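June 11, 2020

Benedetta Negri keeps telling me robots will do our chores by April. I'm still folding my own napkins.

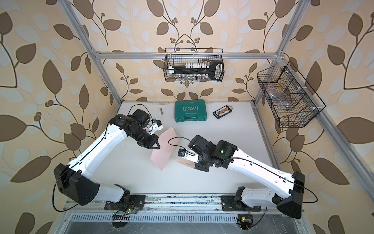
Two arms, two pieces of pink paper.

Paper ought to be the easy case. It has edges, and it holds a crease. Laundry does neither.

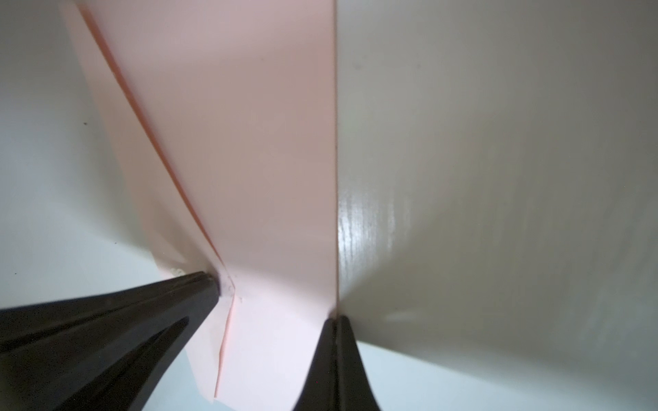
## The pinch

Grabbing is the part I'll grant them. Fingertips on a thin sheet, fine.

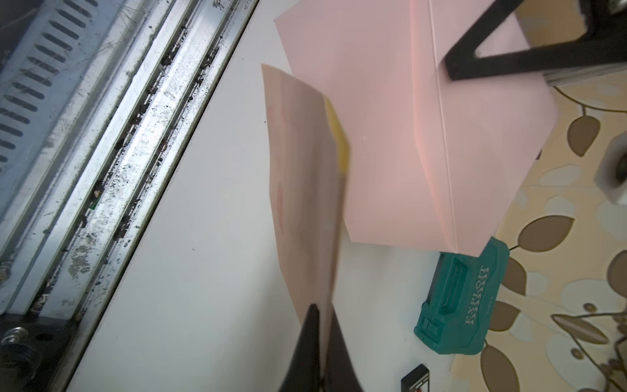
But a chore is 100 small grabs in a row, and my patience runs out after 3. Ask me again when one can do a fitted sheet. 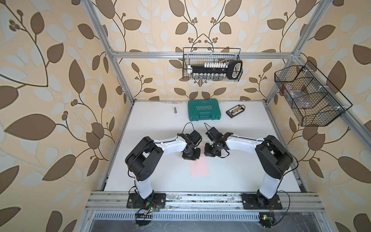
## Would I buy one?

For $2,179? No. I'd get a better dryer.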